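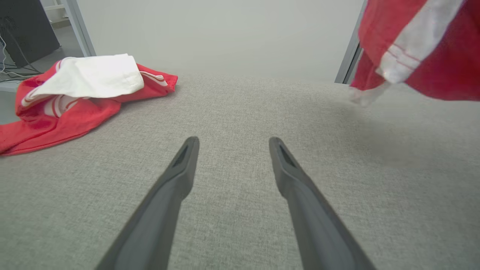 **Why does the Hindholm bathhouse have that odd curved corner on the street side?** The architect wanted to save an old well that sat right where the corner should have gone, so the wall bends around it.

That was the first thing I asked when I picked this building for my project, and it took me most of August to find out! I'm writing up the whole hunt here, plus what I learned about the tile pattern I ended up redrawing for the printmaking half of the assignment.

## The building

The bathhouse stands at the lower end of Arville, and it was designed by Czesław Malinowski, who did mostly schools and one very plain post office. It has two floors, a flat roof with a railing like a ship's, and a long strip of windows over the old changing rooms. My instructor, Irena Cieślak, calls it "polite modernism" and I think she's right. You get the flat roof and the strip windows, but the front door still has a little stone frame around it, like somebody's grandmother insisted.

The town archive has 106 sheets of drawings in three folders (the third one is mostly plumbing, and yes, I went through it). The well shows up on sheet 9 as a small circle with a note beside it, and from then on every floor plan has the curve. On the earlier sheets the corner is perfectly square.

## The tiles

Okay, this is the part I got carried away with. The entrance hall floor is laid in a pattern of quarter circles and bars, in cream, brick red and a green that's nearly black. I figured it was one repeating block. Nope – the block gets turned a quarter turn each time it crosses the middle line of the hall, so the two halves look related but never match up.

I drew the floor tile by tile at a small scale, 446 tiles in all, leaving out the cut pieces along the walls. Kacper Kurek from my class checked my drawing against the floor and found two I'd turned the wrong way, both near the stairs. Fixed now.

## The print

I cut the block in linoleum and printed it in two colors, since a third would have needed another block and I was running out of evenings. The red came out too orange the first time. I mixed in a bit of brown and liked it a lot better – closer to the floor, and kind of warmer on the paper too.

The final print is four blocks by six. I kept the quarter turn down the middle.

## Still open

I never found out who made the tiles. Zbigniew Stępień at the archive thinks they came from the Druvero works, but the order book for those years is missing. I'd like to check the post office floor next, if they'll let me move the mat.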